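Freistehende Badewanne: Silikonfuge am Ablauf oder Dichtung tauschen?

Grunell
Gefragt am 5. Januar 2023

Bei mir steht eine weiße freistehende Acrylwanne, Ablauf mittig, Siphon in einer Bodenbox. Nach dem Ablassen bildet sich unter der Wanne ein kleiner Wasserfilm. Beim Duschen mit der Handbrause und offenem Ablauf bleibt der Boden trocken, es muss also mit dem Wasserstand zusammenhängen. Der Überlauf ist im Wannenrand integriert. Bei 63 cm Wannenhöhe und 70 cm Breite komme ich von der Seite kaum an die Verschraubung heran. Reicht es, das Ventil von oben nachzuziehen, oder muss die Wanne weg? Silikon ist bisher keines am Ventilkelch.

Trình
Nachziehen. War bei mir auch so.

Millis
Nachziehen kann helfen, ist aber bei älteren Profildichtungen meist nur von kurzer Dauer. Zuerst die Leckstelle eingrenzen:

Ablauf schließen, Wanne 7 cm hoch füllen, Küchenpapier in die Bodenbox legen und eine Stunde warten. Wird das Papier feucht, sitzt die Undichtigkeit zwischen Ventilkelch und Wannenboden oder am Ventilkörper. Bleibt es trocken, bis knapp unter den Überlauf auffüllen und wiederholen. Erst danach ablassen. Tritt nur dabei Wasser aus, kommen die Steckverbindung zum Siphon, der Siphon selbst oder ein Rückstau in Frage.

Für die Ventildichtung: Kelchschraube lösen, alte Dichtung abnehmen, Kalk mit einem Kunststoffspachtel entfernen, Fläche mit Spiritus abreiben und gut ablüften lassen. Die neue Profildichtung trocken einsetzen. Silikon gehört dort nicht hin, es lässt die Dichtung unter Druck seitlich wegrutschen. Die Schraube handfest anziehen, danach höchstens eine Vierteldrehung. Acryl verformt sich sonst, und im Boden entstehen Haarrisse.

Liegt es am Siphon, muss die Wanne angehoben werden – zu zweit, und vorher die Position der Füße mit Kreppband markieren. Die Steckverbindung verzeiht beim Absetzen wenig Versatz. Vor dem Absetzen den O-Ring mit Armaturenfett einstreichen.

Weiße freistehende Wanne (erstes Bild):
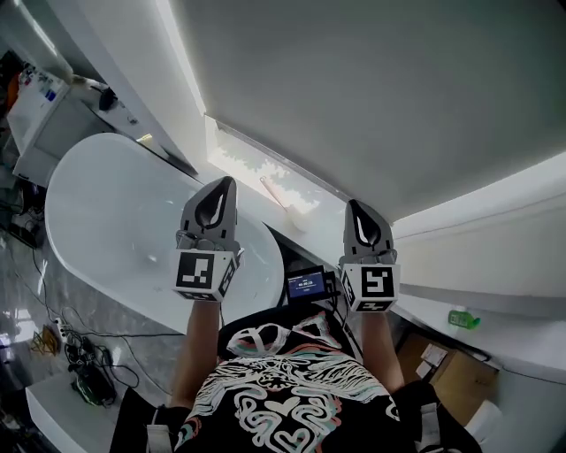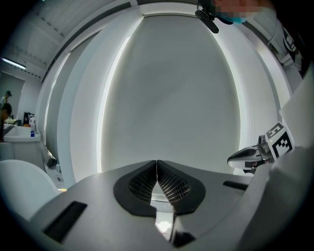 Eluned Morris
Zum Test mit dem Küchenpapier noch eine Ergänzung: Bei kaltem Wasser bleibt eine verhärtete Dichtung manchmal dicht und gibt erst bei warmem nach. Ich würde beide Durchgänge mit 9 Grad und noch einmal mit Badetemperatur machen. Etwas Lebensmittelfarbe im Wasser hilft außerdem, Kondenswasser von einem Leck zu unterscheiden. Und vor dem Kauf der Profildichtung den Durchmesser des Ventils messen, die Angaben auf den Verpackungen beziehen sich mal auf das Ablaufloch und mal auf den Kelch.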